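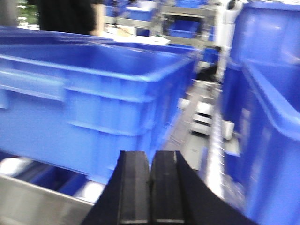 3.2 Umlauf und Verbleib der Mehrwegkisten

Der Umlauf wurde an zwei Sammelstellen erhoben, Lillel und Rerkach. Beide beliefern denselben Großmarkt, unterscheiden sich aber in der Art, wie Leergut zurückgenommen wird. In Lillel zahlen die Betriebe ein Pfand je Kiste, das bei der Rückgabe verrechnet wird. In Rerkach gibt es kein Pfand; die Fahrer notieren die ausgegebenen und zurückgenommenen Stücke auf dem Lieferschein. An jeder Sammelstelle wurden zu Beginn der Erntezeit 100 Kisten mit einer eingebrannten Nummer versehen und anschließend ohne weitere Eingriffe in den normalen Betrieb gegeben.

Als Mehrwegkiste gilt im Folgenden jede stapelbare Kunststoffkiste mit umlaufendem Rand und Griffloch. Dazu zählen auch blaue Kisten mit senkrechten Rippen in der Außenwand (Abb. 1). Klappkisten und Holzsteigen blieben unberücksichtigt, ebenso Kisten, die von den Betrieben selbst angeschafft worden waren und nur auf dem eigenen Hof im Einsatz sind.

Die Nummern wurden jeden Dienstag bei der Annahme abgelesen. Tolera Chala führte die Listen in Lillel, Lemlem Admasu in Rerkach. War eine Nummer nicht mehr lesbar, wurde die Kiste als fehlend geführt, auch wenn sie vermutlich noch im Umlauf war. Dieses Vorgehen unterschätzt den Bestand leicht, vermeidet aber doppelte Zählungen. Für Lillel lagen am Ende der Erhebung 91 Kisten wieder vor. In Rerkach waren die Lieferscheine der ersten Wochen lückenhaft, so dass auf die Angabe einer Rücklaufquote verzichtet wird. Die Auswertung für Rerkach stützt sich deshalb auf die Gespräche mit den Betrieben.

Aus diesen Gesprächen geht hervor, dass Kisten selten im eigentlichen Sinn verloren gehen. Sie bleiben auf den Höfen stehen und werden dort anders verwendet - für Saatkartoffeln, als Ablage im Maschinenschuppen, in einem Fall als Nistplatz für Hühner. Mehrere Betriebsleiter gaben an, die Kisten bei Bedarf wieder herauszugeben, sahen aber ohne Aufforderung keinen Anlass dazu. Ähnliches beschreibt Orlandini für den Obsthandel im Raum Stedstead, dort allerdings bei deutlich längeren Wegen zwischen Hof und Markt.

Neben dem Verbleib wurde der Zustand der zurückgegebenen Kisten erfasst. Beurteilt wurden Rand, Griffloch, Boden und Seitenwände, jeweils in den Stufen unbeschädigt, gebraucht und nicht mehr verwendbar. Bei der Beurteilung von Abrieb ist die Unterlage zu beachten. Matten mit feiner, gleichmäßiger Struktur, wie die dunkelgraue in Abb. 2, erschweren das Verrutschen, können aber selbst Schrammen aufweisen, die nicht mit Spuren an der Kiste verwechselt werden dürfen.

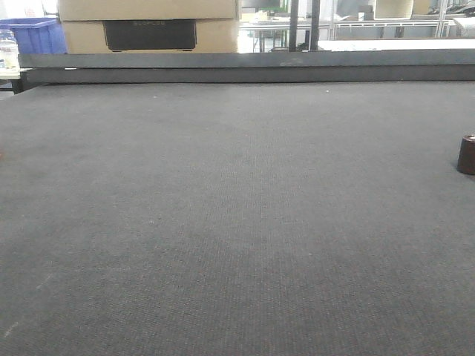 Die Beurteilung nahmen zwei Personen unabhängig voneinander vor. Wichen die Einstufungen voneinander ab, galt die schlechtere. Abweichungen traten vor allem beim Boden auf, da feine Risse nur bei seitlichem Licht zu erkennen sind. Hamdia Hailu schlug daraufhin vor, die Kisten bei der Annahme grundsätzlich umgedreht abzustellen. Der Vorschlag wurde ab Februar in Lillel übernommen; in Rerkach ließ der Platz an der Rampe dies nicht zu.

Am häufigsten beschädigt war der Rand, und zwar an den Ecken. Das entspricht der Belastung beim Stapeln: Wird eine volle Kiste schräg aufgesetzt, liegt ihr Gewicht für einen Moment auf einer einzigen Ecke der unteren. Die Seitenwände zeigten meist nur Kratzer ohne Folgen für die Stabilität. Die Reinigung in der Waschanlage Wolde hatte auf die Einstufung keinen erkennbaren Einfluss, allerdings wurden Waschtemperatur und Reinigungsmittel nicht getrennt protokolliert. Auf die Kosten der Reinigung geht Abschnitt 3.3 ein.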